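Print this page
E-mail this page

# Flalero Small Boxes: Data Card

Maintained by Zeyu Xiao and Wanting Liao, Colombo office

## Summary

Flalero Small Boxes is a reference collection of pencil tins, gift boxes and other small decorated containers. It holds 361 items and 4000 photographs. Each item has one record and at least 2 photographs. The collection is meant for people who catalog printed packaging and need consistent terms for shape, color and artwork.

## Item record

Each record has an item number, a shape term, a main color, a free-text artwork field and a condition field. Shape terms come from the Clestorov list, which has 27 entries. Use the closest entry and put any doubt in the notes.

Lettering is transcribed exactly as it can be read in the photograph. Do not complete a partly visible name in the transcription field. The completed form, if known, goes in the title field.

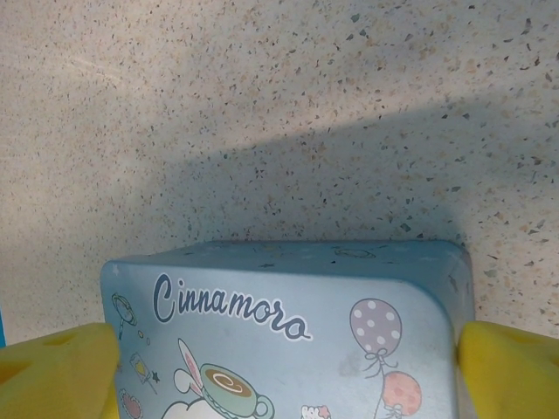
Item 214, front panel. Shape: rectangular, rounded corners. Main color: light blue. Transcription: "Cinnamoro". Artwork: coffee cup with latte art, balloons. Condition: scuffs, faint grayish smudge.

## Color terms

Record the main color first, then any second color that covers a large part of a panel. Colors used only in the artwork are left out of the color field. Faint doodles and repeat patterns are entered under artwork, even when they are hard to make out.

Blues were split into light, mid and navy in the September revision. Older records that say only "blue" are being corrected in item order.

## Fittings

Knobs, latches and hinges have their own field. If the type of fitting cannot be settled from the photograph, enter both terms with a slash.

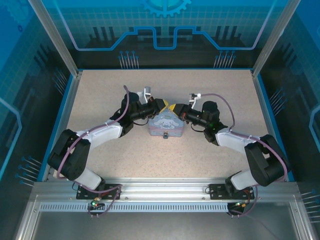

Small box, light blue and pink, white cartoon puppy. Fitting: knob/latch, dark, front face.

## Known gaps

Dimensions are missing for items received through Pramimside. Undersides have not been photographed.

## Corrections

Send the item number and the field name to Wanting Liao. Corrections are merged on Monday.

E-mail this page
Print this page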